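Silutholm shared office refit – progress report to the Plukiseck fund
Prepared by Andri Hauser, October 2018

Spending first. Of the 600 set aside for furnishing the main room, 400 has gone, and most of that went on chairs. I argued against this in the spring and have not changed my mind. The mesh chairs are decent enough, but a chair was never the reason people gave for staying away. They complained about noise and about having no place to put things.

Storage is the weak part of the plan. The Farouk proposal promised "a clear home for every item," and I see little sign of it. One wire magazine holder on a table is a start, I suppose. Bags still end up on the floor and small items on chair seats, and I doubt a labeling scheme will fix that when there are so few shelves to label.

The plants were bought from the small extras line. I was told they would "soften" the room. Maybe so. I would like to know who waters them over the holidays before we buy any more.

Lighting: Uvent quoted 90 for a visit to look at the tubes. I have not approved it. Their last visit produced a two-page letter and no change to the lights – we could have written that letter ourselves.

Main room, table side and shelf wall:
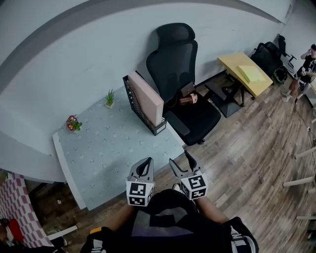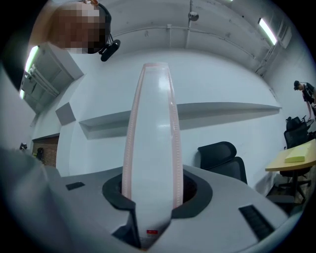

For November I propose that we hold the remaining 200 until we have a proper storage layout on paper, with measurements. Farouk have asked for two more chairs. My recommendation is no, at least until someone shows me a day when the present ones were all taken. The sign-in sheets I have been given don't show it, and half of them are missing the departure times.

The noise question is still open. The survey went out late, the wording was vague, and I would not base a decision on the replies so far.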